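Three Months With the Corrigan 65: A Good Keyboard Wearing a Bad Configurator 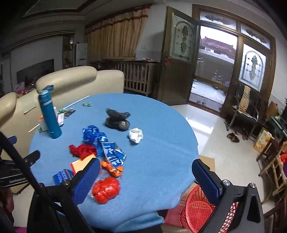
I bought the Corrigan in January, after my old tenkeyless developed a spacebar squeak that I could hear through headphones. The plan was to buy one decent board, set it up over a weekend and stop thinking about keyboards. Anybody who has owned more than one keyboard will know how that went.

First, the hardware, which I like. It's a 65 percent layout, so you keep the arrow keys and lose the function row. The case has enough weight that it stays put when I type angry email. Mine came with the Oretard linear switches, and they're smooth from the first day, with a slightly dull sound that my wife describes as "fine, I guess." From her this is a rave. The stabilizers needed nothing. I had the lube and the little brush standing by and felt almost cheated.

The keycaps are less of a triumph. The legends are crisp but the font has opinions, and the lowercase "esc" looks like it's apologizing. I swapped them after two weeks.

Now the software. Remapping is done through a program called Grenurora, and I'd like to meet whoever decided that "Apply" and "Commit" should be separate buttons that sit side by side. Apply changes the keyboard until you unplug it. Commit writes the change to the board for good, unless you have unapplied edits, in which case it commits the old ones. I lost my whole navigation layer this way — twice, the second time while explaining the problem to Bartosz over the phone.

You get 3 layers. That's plenty for most people, and it would be plenty for me if one of them weren't taken up by lighting controls that can't be moved. I don't use the lighting. I have never wanted my keyboard to breathe.

Tap-hold keys work, with a delay you can set up to 1000 milliseconds, a value I can only assume is for people who type with a stick. The default is too long for anyone who rolls their fingers. I put Control on Caps Lock and spent the first evening producing sentences with missing letters and a surprising number of print dialogs. Shortening the delay fixed nearly all of it. Home row mods I gave up on, but I've given up on those with every board, so don't hold it against this one.

Macros can be exported to a text file, and the text file is readable. Credit where it's due.

Lirkent sells the board direct and their support did answer me, a day and a half later, with a link to the manual page I had quoted in my question. A second email got a beta firmware that fixed the sleep bug. Wake-up still eats the first keystroke, so my login password now starts with a tap on Shift.

Would I buy it again? Yes, with the Oretards and somebody else's keycaps. Back up your layout before you touch either button.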